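Nisonero wants developers to believe it can replace the display suite. The package is called Zarnen, and it takes a set of apartment plans and turns them into rooms a buyer can wander through on a tablet before there's a slab in the ground. I spent a month with it on a 20-unit infill project in Nirkham, and I have reservations.

Setup first. The license is 2990 a year for a single project, and you pay another 800 for every additional building, even if it shares a lot with the first one. Our scheme has a rear block of four townhouses, so that's how I found out. The sales page mentions this in the footnotes.

Importing the drawings took most of a Sunday. Walls and openings came through fine. Joinery did not, and every kitchen island landed a few inches off the floor. Support answered within a day and told me to re-export with the levels flattened, which worked, though it also wiped out the balcony thresholds.

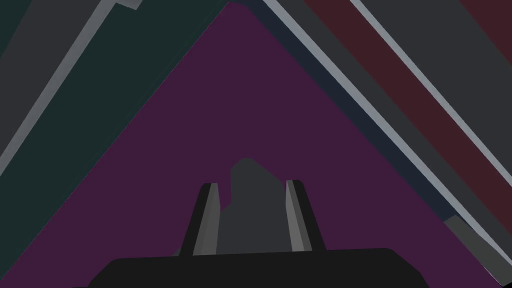
Simulated view with a black two-fingered gripper and a dark gray object between its fingers.

The walk-throughs themselves look good in daylight. Late afternoon light across a living room is the shot everyone uses, and Zarnen does it as well as anything I've tried. Smaller rooms are another story. Bathrooms and entry halls seem wider than they are because the default lens is set so generous, and you have to go into the advanced settings to pull it back. I don't like that default. A buyer who settles on an apartment after seeing it that way is going to stand in the real hallway one day with a stroller and feel cheated, and the agent will be the one who hears about it.

The materials library lists 3502 finishes. A lot of them are the same oak in slightly different browns. I wanted a plain off-white brick close to what our architect had specified and ended up photographing a sample board and loading it myself. There are four stone benchtops with the word Cáceres in the name and I couldn't tell two of them apart on a calibrated screen.

Measured plans are better. Click on a wall and you get a length, click on a floor and you get an area, and the numbers matched our drawings everywhere I checked. The storage schedule is handy too — it lists every closet and cage by unit, and our sales agent printed it out and used it more than the walk-through.
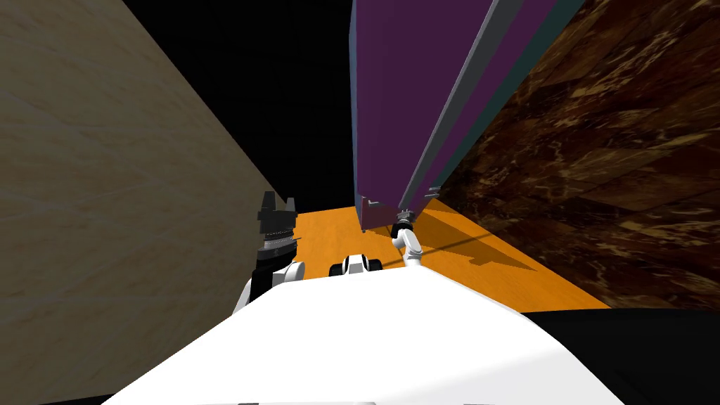

Simulated view over a white robot body, arms forward on both sides.

Sharing is where I lost patience. Each buyer link expires after a week unless you renew it by hand, and there's no bulk renewal. Floor plan changes don't push to links already sent, so two couples were looking at a version of unit 7 with the laundry on the wrong side.

Would I buy it again? For a single building with finished drawings, maybe, if the price came down. For anything still moving through planning I'd keep the money and spend it on a decent scale model and a printed brochure. Nisonero says bulk link renewal is coming in October. I'd wait and see it working before signing.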